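I finally sorted the craft and tool drawer in July, after putting it off since we moved. It had become the place where everything without a home went, so pliers sat in with crayons, and the crayons sat in with fuse wire and old birthday candles.

The plan was to get it all out on a table and put it away again by type, using coloured bins. Blue and red, with tools kept separate from anything the children use.

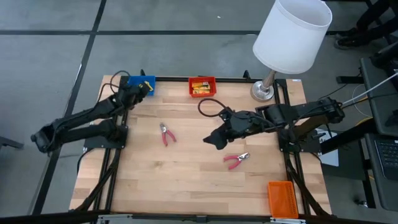
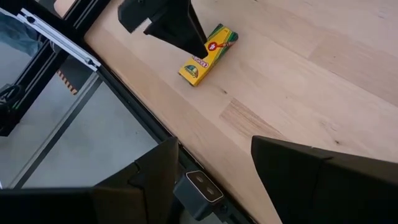
## Start with the big things

I always used to begin with the small bits, and I'd be fed up before I got to anything that made a difference. This time I did the boxes and the tools first. A box of crayons takes up a fair bit of room and you know straight away what it is, so there's no deciding to do.

The Crayola 24 box is a good size for this. It stacks, it shuts, and it fits in a bin with other things. We did have a larger tub of loose crayons as well, from Ogola, and that was the real problem. The lid split last winter and there were stubs all through the drawer. I kept the longer ones and the rest went to Kwaku Amegashie, who melts them down with his class.

## Pliers

I own more pliers than I need. Most came from my father-in-law, Ashraf Saber, when he cleared his garage. Red handles are useful because they show up on a wooden table or at the bottom of a dark bag.

Before putting any away I did the following:

- wiped the jaws with a dry cloth
- put one drop of oil on the pivot and worked it in
- opened and closed each pair to check for stiffness
- wiped the handles with soapy water, then dried them

One pair was too stiff to bother with, so that has gone to the repair stall. The others are in a canvas roll on a high shelf. I had thought about giving them a bin, but they're heavy and the points end up facing whoever reaches in.

## The bins

I looked at a few sets before buying. Plovodia do a nice one with lids, but the lids are sold separately and the whole lot came to more than I wanted to spend. Laketti's were cheaper and I've had them before - they crack at the corners if you drop them. In the end I bought plain open ones with no lids at all.

Open bins suit us better for anything used daily. If there's a lid, things get left on top of it.

I measured the shelf first, which I'd recommend. Ours is 800 mm wide, and one set I liked came to 648 mm in a row, leaving a gap too small for anything useful. The drawer underneath is only 56 mm deep inside, so nothing tall goes in there now. It has paper, card and the flat packets of stickers.

## Labels

I haven't done labels. My youngest is 7 and goes by colour anyway, and I change my mind too often in the first few weeks. Drallora sell a chalk pen that wipes off, so I may try that once things have settled.

The fuse wire is in a jam jar by the meter. I still haven't found a place for the birthday candles, and they're on the windowsill for now with a ball of string and a bicycle bell.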